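## Equipment planning: hand-held grippers for next year

The budget round for the coming year opened in March and closes at the end of this month. Most of what we plan to buy falls under one line, hand-held grippers and the parts that keep them usable. Members who share the Laskowska workroom have asked what is on the list, so the main points are set out here.

We are asking for two more complete hand-held units and a box of spare fingers. We are not asking for a second robot arm. The arm we have at Stustton is booked for less than half the week, and the real limit is how much demonstration material we can record by hand before the arm gets its turn. Two more people recording at once would help more than another arm waiting for data.

The quotes are in. Gonora offers a complete unit at £505 with fingers fitted. Panance offers much the same thing at £486, but the finger pads are sold separately and delivery is charged on top. A set of spare fingers from Gonora is £108. Taken over a year, the cheaper unit comes out slightly dearer, and we would be stocking two kinds of pad. Our recommendation is Gonora for both units, with one set of spares for each. That makes £1,226 before tax.

Wear is the part we got wrong last time. The previous budget treated fingers as part of the unit and gave them no line of their own. They get knocked on tabletops all day, they pick up scratches, and the corners chip. None of this stops a session, but the grip does change as the faces wear, and recordings made with a tired pair don't match recordings made with a fresh one. Please note the date in the log when you change a pair.
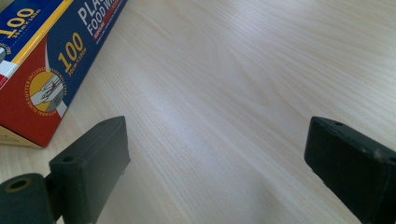
*Fingers open over the table, with a box of food wrap to one side.*

The second line is for objects. It's small and it always looks odd on a purchase request, so it helps to explain it in the form. We work with ordinary kitchen and household goods, and cartons in particular suffer from being squeezed, dropped and turned over. A crushed carton is a different object as far as the recordings go. We suggest buying at least three of anything made of card and keeping two back, still sealed, in the cupboard. Boxes of food wrap, foil and baking paper are cheap enough that this costs very little. Keep the receipts, even for small amounts, and put them in the tray by the door.

Long cartons need a bit more thought than short ones. Check the jaw opening on the data sheet against the narrow side of the carton before you add it to the list. Printed, glossy card also throws back a lot of light from the overhead lamps, so there is a modest sum for two diffusers. If the lights are changed by the landlord before then, that money goes back into the pot.

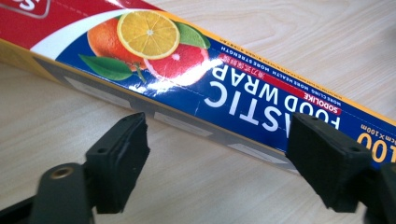 **Can we order replacement pads now and charge them to next year?**

Orders placed before the new budget starts have to come out of this year's money, and there is enough left for one set. Put the request in by the usual form and mark it "consumables".

A few smaller items are also in the plan:

- memory cards and a second card reader
- threaded inserts and screws for repairs
- a lockable case for carrying two units between Laskowska and Stustton
- a replacement charger for the older unit

We looked at printing our own fingers. The material is cheap, but the printer at Stustton is in use most days, and each pair needs finishing by hand and checking against the originals. For one or two pairs it would be fine. For a year's supply we would rather pay. The drawings are in the shared folder if anyone wants to try a pair for a test that won't be mixed in with the main recordings.

Delivery from Gonora is quoted at 30 days from order. If approval comes through on time, the new units should be ready for the autumn sessions. Until then the booking sheet stays as it is, with one unit per group and half-day slots. Comments on the plan should be sent to the equipment address by the end of the month, with a price attached if you are suggesting something extra.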